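Kapitel 7
Das Bremssystem: Geräusche, Pedalgefühl und erste Diagnose

Lernziele

Nach diesem Kapitel können Sie die wichtigsten Beschwerden des Kunden über die Bremse einordnen, eine Probefahrt planen und entscheiden, welches Bauteil Sie zuerst prüfen.

7.1 Der Kunde sagt: »Es quietscht«

In den meisten Werkstätten beginnt die Arbeit an der Bremse mit einem Satz, der sehr wenig sagt. Der Kunde hört etwas, oder er spürt etwas im Pedal, aber er hat dafür kein genaues Wort. Die Aufgabe des Mechatronikers ist es, aus diesem Satz eine brauchbare Beschreibung zu machen. Dazu braucht man am Anfang kein Messgerät, man braucht Fragen.

Chrysanthi Gavalas, Werkstattleiterin in Nustbridge, lässt ihre Auszubildenden vor jeder Bremsenprüfung ein kurzes Gespräch führen. Tritt das Geräusch nur beim Bremsen auf oder auch beim freien Rollen? Ist es am Morgen stärker als nach einer längeren Fahrt? Kommt es von vorne, von hinten, oder kann man die Richtung nicht erkennen? Die Antworten werden auf den Auftrag geschrieben, und zwar mit den Worten des Kunden. Erst danach wird das Auto bewegt.

Ein Beispiel aus diesem Betrieb: Ein Lieferwagen der Firma Kevier kam im März mit der Beschwerde, dass die Bremse »singt«. Auf dem Auftrag stand nur dieses Wort. Die Beläge wurden erneuert, das Singen blieb. Nach einem zweiten Gespräch war klar, dass der Fahrer ein Geräusch beim Rollen ohne Bremsen meinte. Die Ursache war ein Radlager. Zwischen dem ersten und dem zweiten Besuch lagen 13 Tage und 3000 Kilometer. 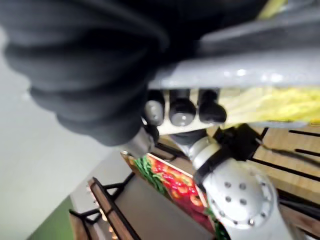 Was bedeutet es, wenn das Bremspedal beim Bremsen pulsiert?
Meistens hat die Bremsscheibe einen Seitenschlag oder eine ungleiche Dicke, sodass der Belag bei jeder Umdrehung ein wenig zurückgedrückt wird. Das Pulsieren beim Eingreifen des ABS ist dagegen normal und hört auf, sobald die Regelung endet.

7.2 Drei Arten von Pedalgefühl

Das Pedal gibt uns Nachricht über die Hydraulik. Ein weiches Pedal, das man durch mehrmaliges Pumpen fester machen kann, spricht für Luft in der Leitung. Ein Pedal, das unter gleichmäßigem Druck langsam nach unten sinkt, spricht für einen inneren Fehler im Hauptbremszylinder oder für eine undichte Stelle. Ein hartes Pedal mit schlechter Wirkung führt uns zum Bremskraftverstärker und zu seiner Unterdruckversorgung.

Diese Zuordnung ist eine Hilfe für den Anfang - sie ersetzt die Prüfung nicht. Auch alte Bremsflüssigkeit mit zu viel Wasser kann ein weiches Pedal verursachen, besonders nach einer langen Abfahrt im Gebirge.

7.3 Reihenfolge der Prüfung

Zuerst wird der Stand der Bremsflüssigkeit kontrolliert, dann die Dichtheit an allen vier Rädern. Danach folgen die Beläge, die Scheiben und die Führungen der Bremssättel. Eine Probefahrt macht man nur, wenn das Pedal im Stand einen sicheren Druck aufbaut.

Die Messwerte werden in das Formblatt am Ende des Kapitels eingetragen. Vergleichen Sie immer die linke mit der rechten Seite derselben Achse. Die Grenzwerte für Ihr Fahrzeug stehen in den Unterlagen des Herstellers.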